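Support > Kitchen ventilation > Olen wall hoods

Last updated: Saturday, July 5, 2025

4. Cleaning and replacing the grease filter

The Olen hood has 2 metal grease filters and one charcoal filter. The metal filters are washable. The charcoal filter (part 106) must be replaced and can't be washed.

CAUTION: Switch the hood off at the wall and let the cooktop cool before you open the filter panel.

4.1 Press both latches and lower the panel until it hangs from the rear hinge.
4.2 Slide each metal filter forward and lift it out. Keep it level, as grease collects in the lower rim.
4.3 Soak the filters in hot water and dish soap for half an hour. Do not use oven cleaner or bleach.

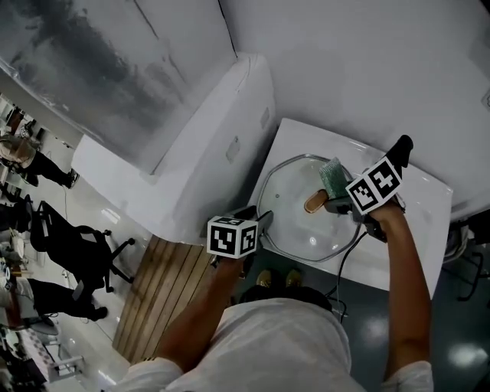
4.4 Rinse from the back of the mesh and stand the filters on edge until fully dry.
4.5 Refit the filters with the arrow pointing toward the wall. Close the panel until both latches click.

Note: Light discoloration of the mesh after dishwasher use does not affect airflow.

4.6 Hold the fan key for five seconds to reset the filter counter. If the counter is not reset, the amber light stays on and the fan is limited to 660 m³/h.

The charcoal filter is accessed from the same panel. Turn it counterclockwise to release. On hoods fitted with the Divico duct kit, no charcoal filter is installed and step 4.6 applies to the metal filters only.

We use cookies to remember your language and product selection. Accept | Settings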